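Bottle Pickup: Where Does a Day of Drinks Go?
Term project report by Encarnación Peñalver
May 14, 2022

I picked plastic bottles for my project because I kept tripping over them in the hallway at home, and then I couldn't stop seeing them everywhere else. My question was pretty simple: if you gather up everybody's empties and try to put them away, what makes the job slow? I figured it would be the number of bottles. I was mostly wrong about that, and I'll get to why.

I started saving bottles in March. My family got roped in, then my cousins, then a very patient lady at the Grodstead snack counter. Sizes went from tiny 200 ml ones up to the regular 500 ml water bottles, plus a few odd shapes I just liked the look of. The sorting happened on the brown marble tabletop with the jungle walls (I love those elephants!), and marble is a terrible surface for this. Bottles slide on it. Clear plastic on top of white veins is also really hard to see, especially where the light hits.
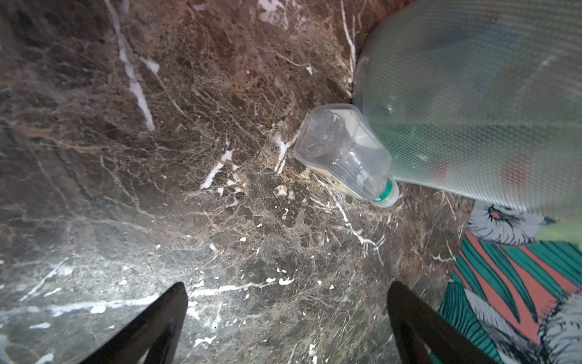 Clear bottle on its side, with a teal-green ring at the neck.

The rings and caps gave me my first real headache. Every place I called had a different rule. Ramum wants caps on, the drop-off on Pastor Street wants them off and in a separate bag, and Skerker told me they didn't mind either way as long as the bottles were empty. I ended up leaving caps on for everything, mainly so the last drops of soda would stay inside and not on the table.

For the bin I used a round see-through one with a clear bag folded over the rim. My first try was a cardboard box and it got soggy in the bottom and smelled like old peach tea. The bag was so much better. You do have to fold a good wide strip of it over the edge, or the first heavy bottle drags the whole thing down inside and you're fishing around for it with your sleeve rolled up.

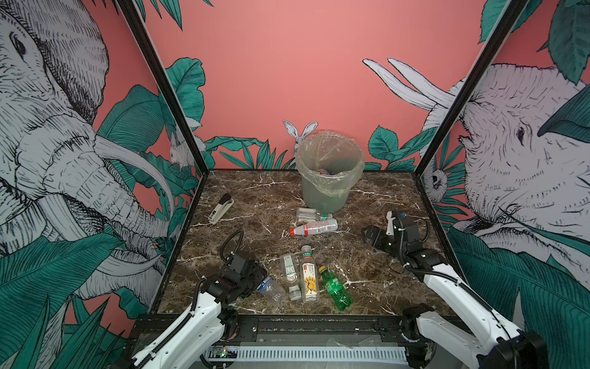
My next problem was deciding what order to go in. In the first few rounds I grabbed whatever was closest, and that went okay until a bottle rolled into another bottle and then I was chasing two. Going from the bin outward worked better for me. I also tried saving the big ones for last, which was a bad idea, they sit on top with their necks sticking out and you can't close the bag.
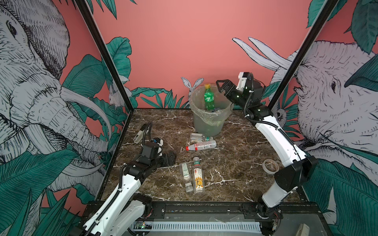 Green soda bottle standing in the bin, more bottles still out on the marble.

Standing up versus lying down matters a lot more than I thought it would! An upright bottle takes up a little circle of space, but one that lands sideways makes a kind of bridge and everything after it piles up on top. Dropping them in bottom first helped. The slim ones are the worst for tipping over.

Then there's crushing. I was against it at first (the noise, my poor dad), but a flattened water bottle takes up so little room that I gave in.
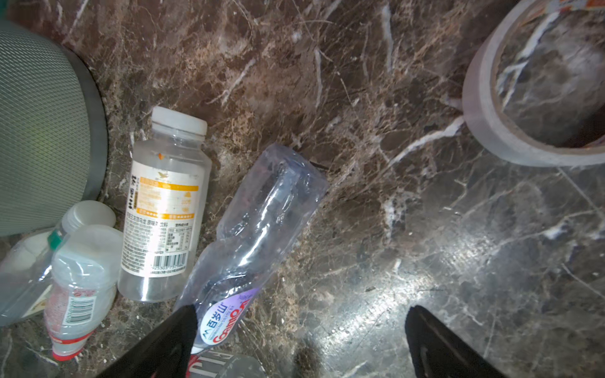 Crushed ones don't roll either, so they stay where you put them. The bad part is that the label gets all wrinkled and it's tough to read the recycling symbol afterward, so check that first and squash second. Thick soda bottles fought back and I left most of those alone.

If I did this again I'd put a towel down over the marble to stop the sliding, and I'd rinse everything the same day I got it. I'd also like to weigh the full bags, which I never did because our kitchen scale only handles small stuff. My sorting notes are in the blue folder with the phone call list stapled in the back.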